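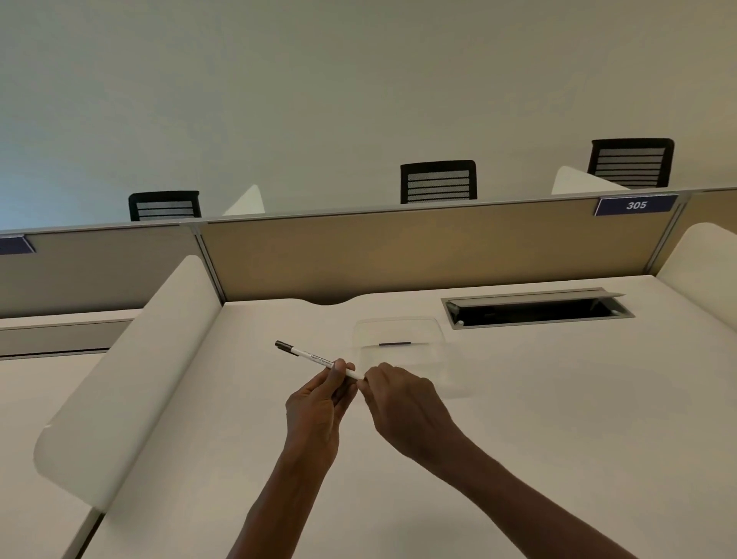 검색어를 입력하세요 통합검색 상세검색

열람실 소음 측정 결과와 좌석 구역 재편

지난 12월에 시작한 열람실 음환경 측정이 끝났다. 측정 대상은 본관 열람실 전체와 별관의 개인 열람석 구역이며, 측정과 분석은 음향 컨설팅 업체 푸르니발(Furnival)이 맡았다. 이번 호에서는 측정 방법, 주요 결과, 그리고 결과에 따라 바뀌는 좌석 구역을 정리한다. 보고서 전문은 안내 데스크에서 열람할 수 있다.

측정 방법

측정점은 모두 13개소로 잡았다. 마이크로폰 높이는 앉은 사람의 귀 높이에 맞추었고, 벽면과 기둥에서 충분히 떨어진 위치를 택했다. 개인 열람석은 칸막이 안쪽과 통로 쪽을 따로 측정했다. 칸막이 안에서는 직접음이 줄어드는 대신 책상면과 칸막이면에서 되돌아오는 반사음이 더해지므로 두 값을 하나로 평균하면 실제로 이용자가 듣는 조건과 달라진다.

기록한 지표는 등가소음도(LAeq), 백분위소음도(LA10, LA90), 최대소음도(LAmax)이다. 잔향시간은 폐관 후 빈 열람실에서 옥타브 대역별로 따로 측정했다. 이용자가 있는 상태에서는 의복과 가방이 흡음체로 작용하므로 실제 잔향시간은 측정값보다 조금 짧다고 보아야 한다. 대화 내용은 녹음하지 않았으며 장비에는 음압레벨의 시간 이력만 남는다.

배경소음

배경소음의 지표로는 LA90을 썼다. 본관에서 이 값을 결정하는 것은 사람이 아니라 공조 설비이다. 야간 감량 운전으로 넘어가는 시각에 LA90이 계단식으로 떨어지는 것이 모든 측정점의 시간 이력에서 확인되었다. 저주파 대역의 비중이 높은 점도 급기 덕트를 주 소음원으로 보는 판단을 뒷받침한다.

다만 배경소음을 낮추는 것이 언제나 이득은 아니다. 배경소음이 지나치게 낮으면 멀리서 나는 작은 소리까지 또렷하게 들린다. 별관 개인 열람석 구역이 그런 경우로, LA90은 전 구역에서 가장 낮지만 지난 이용자 설문에서 소음 불만은 오히려 이곳에 집중되었다. 푸르니발의 책임 엔지니어 마르가레타 퍼너(Margareta Pană)는 보고서에서 이 구역의 문제를 평균 소음도가 아닌 LA10과 LA90의 차이로 설명했다. 두 값의 간격이 클수록 개별 소리가 배경에서 두드러진다.

충격성 소음

시간 이력에서 짧고 높은 피크로 나타나는 소리를 충격성 소음으로 분류했다. 관찰 기록과 대조한 결과 빈도가 높은 것은 의자 끄는 소리, 출입문 닫히는 소리, 필기구를 책상에 내려놓는 소리, 펜 뚜껑을 여닫는 소리였다. 에너지로만 보면 필기구 관련 소음은 LAeq에 거의 영향을 주지 않는다. 그러나 고주파 성분이 많고 발생 시각이 불규칙해 조용한 구역에서는 쉽게 인지된다.

출입문은 도어클로저의 속도 조정만으로 개선된다. 2층 동측 출입문은 닫힘 마지막 구간의 속도가 지나치게 빨랐고, 조정 후 재측정에서 피크가 뚜렷하게 줄었다. 서측 출입문은 문틀의 고무 패킹이 경화되어 있어 부품 교체를 기다리는 중이다. 의자는 다리 끝의 펠트가 마모된 것부터 순서대로 교체한다. 교체품으로는 스킨드뷔(Skindby)의 끼움식 발캡을 선정했다. 접착식 펠트는 왁스 청소 후 떨어지는 사례가 많아 더 이상 구매하지 않는다.

잔향과 흡음

본관의 잔향시간은 중주파 대역에서 설계 당시의 목표값을 넘었다. 서가 배치를 바꾸면서 흡음 역할을 하던 책등 면적이 줄어든 영향이 크다. 책이 꽂힌 서가는 중고주파 대역에서 쓸 만한 흡음면이 되지만 빈 선반은 그렇지 않다. 보존서고로 장서를 옮길 때 이 점이 검토되지 않았다.

보완책으로 두 종류의 흡음재를 비교했다. 구렐(Gurell)의 천장 매달기형 패널은 양면이 노출되어 같은 면적에서 흡음력이 크지만, 스프링클러 헤드와의 이격 거리를 지키려면 설치 가능한 위치가 제한된다. 디타치(Ditach)의 벽 부착형 패널은 시공이 간단하고 나중에 떼어 옮길 수 있다. 벽 부착형은 배후 공기층을 두지 않으면 저주파 대역의 효과가 작다. 본관에는 매달기형, 별관에는 공기층을 둔 벽 부착형을 적용하는 안이 채택되었다. 별관 벽면에는 게시물이 없어 철거 작업이 따로 필요하지 않다.

구역 재편

측정 결과에 따라 좌석은 4개 구역으로 나뉜다.

가 구역(본관 1층): 낮은 목소리의 대화와 노트북 사용이 가능하다. 프린터와 복사기도 이 구역에 둔다.
나 구역(본관 2층 창가): 노트북 사용은 가능하나 대화는 할 수 없다.
다 구역(본관 2층 중앙): 필기와 독서 전용이다. 무소음 키보드도 사용할 수 없다.
라 구역(별관 개인 열람석): 필기와 독서 전용이며, 출입은 정시와 30분에 맞추어 줄 것을 권장한다.

통화는 모든 구역에서 금지되며 계단실 옆 통화 부스를 이용한다. 부스의 차음 성능은 이번 측정에 포함되지 않았다. 문틈으로 소리가 새어 나온다는 의견이 있어 별도로 점검한다.

사운드 마스킹 검토

별관에 대해서는 인공 배경음을 일정하게 재생하는 사운드 마스킹도 논의되었다. LA10과 LA90의 간격을 줄인다는 점에서 원리상 유효한 방법이지만, 장시간 학습하는 공간에서는 이용자마다 반응 차이가 크고 스피커 간격이 맞지 않으면 좌석별 편차가 생긴다. 흡음 공사를 먼저 하고 재측정한 다음 다시 판단하기로 했다. 공조 설비의 풍량을 높여 배경소음을 올리자는 제안은 저주파 성분이 늘어난다는 이유로 제외되었다.

일정

새 구역은 2월 11일 토요일부터 적용된다. 구역 표지는 개관 전에 교체되고, 기존 좌석 번호는 그대로 유지되므로 예약을 변경할 필요는 없다. 벽 부착형 패널 시공 중에는 별관의 벽 쪽 열람석이 예약 화면에서 제외된다. 시공은 폐관 시간에 진행하지만 접착제 냄새가 남을 수 있어 다음 날 오전까지 비워 둔다.

재측정은 패널 설치가 모두 끝난 뒤 같은 측정점에서 같은 장비로 실시한다. 본관 매달기형 패널의 위치는 소방 검토가 끝나야 확정되며, 확정 도면은 안내 데스크에 비치한다. 구역별 소음에 관한 의견은 좌석 번호와 시각을 함께 적어 제출하면 시간 이력과 대조할 수 있다.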